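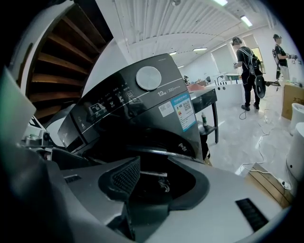 The reply from Ondetti was that the hand-held unit should be judged over a full month of use, and that a trial week says little about wear on the grip pads. The point was noted. The office will nevertheless keep to the terms on which the kit was offered.

Tuesday, June 2025. Seventh day of the evaluation at Trulbridge. Work continued with the Liltska hand-held gripper at the washing machine, a top-loading model marked 12kg. Two operators wore the back-mounted rigs during the session. The harness straps were adjusted before the start, as requested yesterday.

The running total stands at 618 recorded attempts, of which 551 were accepted by the review software. The supplier's quotation counts accepted attempts only, and the office considers this reasonable. It is less satisfied with the software itself, which gives no cause when an attempt is refused. A written question on this matter went to Ondetti at noon.

The textured pads remain the best part of the product. The user guide is the weakest, and 2 of its pages contradict each other on calibration. The competing offer from Zamfir includes training but cannot be delivered before September.

Outstanding: price of replacement pads; length of the service agreement; return of the signed loan form.

Contact the Evaluation Office | © Trulbridge | Back to top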